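People keep telling me the plain maple board is back. Wekeck sells one for 135 dollars, Tedano has a bigger one, and both talk as if a flat piece of wood were a discovery. I have my doubts.

My neighbor Kavitha Marar bought hers in March and swears her kids play longer on it than they ever did on the carpet. Maybe so. They also play longer when it rains. Nearly 1,000 parents signed up for the Wosedix newsletter on "surface play," and I'd like to meet one who measured anything.

I'll grant the looks. Pale maple with wavy grain makes a green star or a few red and yellow blocks easy to find, and a small brown knot does no harm. Blocks do need something flat under them. 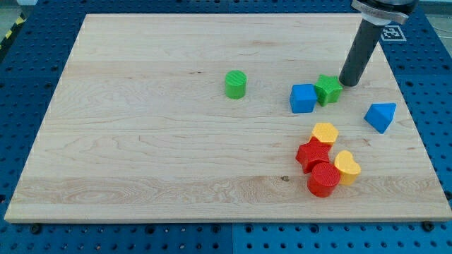
## What the money buys

A flat surface, mostly. So does a kitchen table, which you already own. Narayanan Thomas wrote to say that a real board "teaches respect for materials." My son's respect for materials ended with a spoon and a door frame.

If you like the grain, buy the board – I might, on sale. Just don't expect the blocks to get more interesting. Ask the kids again in a month, and ask them where the star went.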